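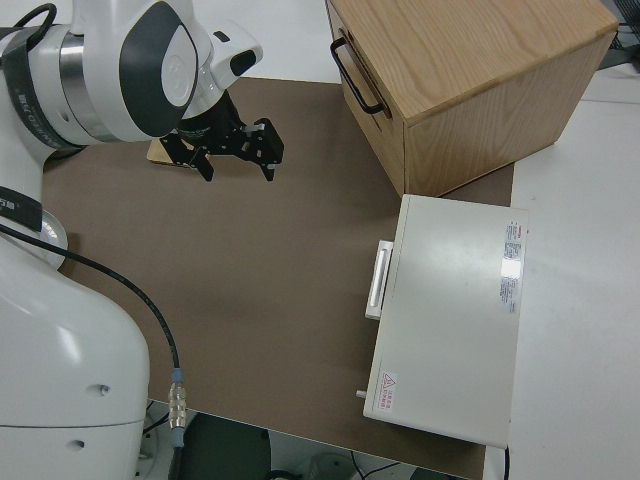 21 November 2020

Stem transfer, Wimthorpe live set, reels 1 to 15. Carried over from September.

Reel 4 rebaked overnight at 54 C, eight hours. Shed on the second pass was light, none on the third. Transferred at 15 ips, 24/96, flat, no noise reduction in line. Azimuth set by ear on the hi-hat track, then checked against the 10 kHz tone at the head of the reel. Tone is 1.5 dB down on track 7. Left as is, note in the log.

Vocal stems. Lead vocal is on track 3 up to the end of the second song, then moves to track 5 without any marking on the box. Zarmeena Mengal found the same thing on reel 2, so assume the patch was changed at the venue and check every reel before naming files. Audience mics are 15 and 16, phase reversed on one of them. Flip in the session, not in the archive copy.

Drift against the front-of-house DAT: 638 ms over the full length of reel 4. Linear as far as I can tell. Varispeed correction applied to the working copy only. Reel 5 not measured.

Click at 18 minutes in, all tracks, same sample. Not on tape, replayed twice and it was absent both times. Suspect the converter clock. Swapped the BNC to the Zoriseck unit and reran the last third of the reel, clean. Old cable binned.

Total files on the server now 2,463 including alternates and the two failed passes of reel 1. Checksums done to the end of reel 3. Kári Hjaltadóttir wants the alternates in a separate folder before the label gets access. Agreed, but the folder name should stay under the Histivico scheme (artist, reel, track, pass) or the import script skips it.

Shokri duet: guest vocal bleeds into the brass mics from the second chorus on. Tried a gate, too obvious on the tails. Manual fades for now. The rough mix has the horns 3 dB lower than I'd like.

To do:
Reel 5 into the oven
Demag heads, clean pinch roller
Ask Kári which version of the encore is cleared
Track sheet for reel 6, missing from the box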